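Apr 21, 2018

Surface notes, wall panel for the Dondberg room

Continued from the last page. The second coat of Zinda filler was sanded this morning with 213 strokes per strip (I counted because Tully wants the same work on every strip, otherwise we can not compare them). Strips 2 and 6 took the paint more quickly than the others. I do not understand why yet. All came from the same sheet and I mixed the paint in one bucket.

The color we agreed on is the off-white from Sovness, not the pure white. On the small sample card it looked yellow to me, but on a larger area it is calm and pale. The texture is what matters more. With the short roller the grain comes out fine and even, with the long one I get small ridges at the place where two passes meet. I would like to keep the short roller for everything, also if it takes longer.

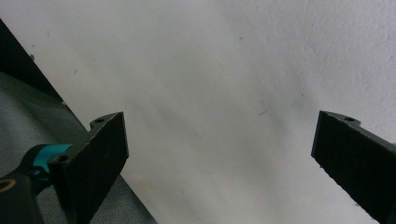
Sinéad Moriarty thinks the texture is still too strong for a room with side light, and she would sand once more with the fine paper before the last coat. In her opinion every bump will throw a small shadow in the evening, and the people at Dondberg will call us back for it. She also asked if the paint was stirred again after lunch.

It was not. I wrote this on the bucket now, so we remember. For the side light I will take the desk lamp, put it on the floor near the panel and look again when the window is dark. If the ridges are visible, strip 6 gets the fine paper and strip 2 stays as it is, for comparison.

Drying time between coats was roughly 20 hours, with the heater off. The can says less, but the corner near the door was still soft when I pressed it with my thumb – I will wait the same time again.

To buy: short roller sleeves, fine paper, masking tape (the old roll leaves glue on the edge).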